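Can a robot arm do fiddly wet jobs around the house yet?

Posted in Home Automation > Robots and arms
Asked by Sieglinde Pfeiffer, 9/3/19

I run a small aquarium shop and my back is not what it was. A lot of my day is scooping, tipping and moving things from one container to another: fish into bags, gravel into tubs, old water out, fresh water in. At home it's much the same, only with washing up. My nephew says you can now buy a desktop arm with a two-finger gripper and teach it this sort of thing by moving it by hand a few times. I've looked at the Vincze arm and the Hasow one and the sales pages make it all look very easy, but the videos are nearly always of stacking blocks or folding a towel. I can't find much on water.

What I'd like to know is whether anyone has got one to pick small slippery things out of water and put them in a bucket, without me standing over it. I don't need it to be fast. I'm not expecting it to handle live fish and I wouldn't let it near them. Plants, ornaments and nets would do to start with. Budget is limited but I'd stretch if it really worked.

Dilwyn Samuel
Member, 258 posts

Short version: partly, and not without you standing over it.

I've spent most of the time since July on nearly this exact job, with toys in place of the real thing. Picking something up off a dry table is fairly well solved if the object is always the same. Put it in water and three things go wrong. It drifts, so where it was when the arm started moving is not where it is when the fingers close. The surface throws the ceiling lights back at the camera. And the fingers push water ahead of them, which moves a light object away just as you reach it.

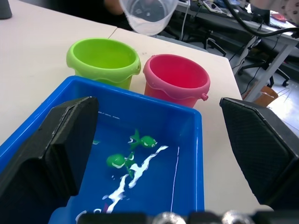
Toy fish in the blue tray, buckets behind. Note the glare on the water.

That white zigzag gave me more trouble than anything else. On my first set of runs the arm went for the reflection nearly as often as it went for a fish. I moved the lamp, which helped, then hung a sheet of tracing paper under it, which helped more. If your shop has strip lights over the tanks you'll have the same problem.

After a lot of teaching I got 105 tries done in one sitting with the lights sorted and the tray kept in the same place. It got the fish into the bucket on more than 40 of them. The rest were mostly near misses, where it closed on nothing and carried on to the bucket as if it had one. That last part matters for you. Mine doesn't know it has dropped something unless I add a check, and the check slows it down a good deal.

Pouring is harder again. Tipping a cup is simple enough, but stopping at the right level is not, and I still do any pouring by hand.

If you want to try it anyway:

Use a shallow tray and keep the water low.
Pick a tray colour that stands out from whatever is floating in it.
Get textured finger pads. Smooth ones are no good on wet plastic.
Keep the base and the power supply well back from the splash. Check what the maker says about water too -- plenty of these arms have no sealing at all.

For a shop, I'd wait. For a hobby, it's good fun and you'll learn a lot.

Sundatex
New member

My brother in law has an arm at his works and it loads a lathe all day no problem so I don't see why it couldn't do a few plants. Maybe ask the shop if they do a trial? You could use a net instead of the fingers.

Sieglinde Pfeiffer

Thank you both. Dilwyn, that is more or less what I was afraid of, but I'm glad to have it from someone who has tried. I hadn't thought about the lights at all and ours are directly over the tanks. The net is a fair idea -- has anyone fixed one to a gripper, and did it catch on the edge of the tray?

Dilwyn Samuel

Haven't tried it with a net. I'd expect it to forgive a bad aim better than fingers do, but then you have to get the thing out of the net at the other end. I'll have a go when I've got a spare evening and post back on this page.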